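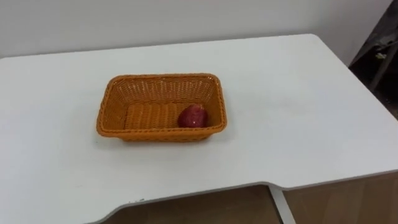

Section 5: Teaching the basket pick

This section applies to the Horow arm fitted with the Dulby hand, controller firmware 3522 or later. Complete the joint check in Section 4 before starting.

1. Clear the table of everything except the basket and one fruit.

2. Set the basket with its long sides parallel to the back wall. Place the fruit at the right-hand end, below the level of the rim.

3. Park the arm outside the head camera's view and select Teach > Reference. 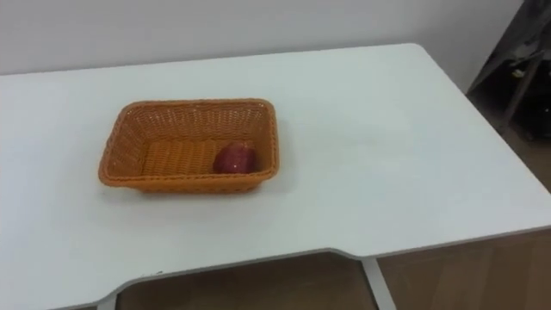 4. Hold the reference for 3000 ms. If the status line shows code 122, the basket outline was not found – turn the basket square to the wall and repeat.

5. Select Teach > Place. Set the release point on bare table to the right of the basket, clear of the rim and the table edge.

6. Run the cycle at low speed and press Pause with the fruit at the release point. Check that the fingers wrap the fruit and that the basket is empty.

Caution: keep hands out of the table cutout while the arm is powered.

Note: round and pear-shaped fruit use the same grip profile. Do not change the finger force between them.

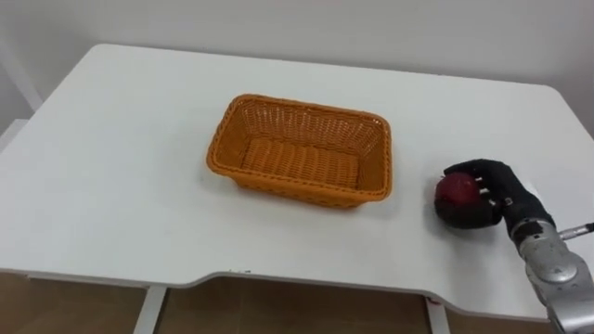 Rilmont, March

Revision note. Step 6 now calls for Pause. Earlier issues used Stop, which drops the hold current and opens the hand. Sites running the Zakaria pendant should use the amber key.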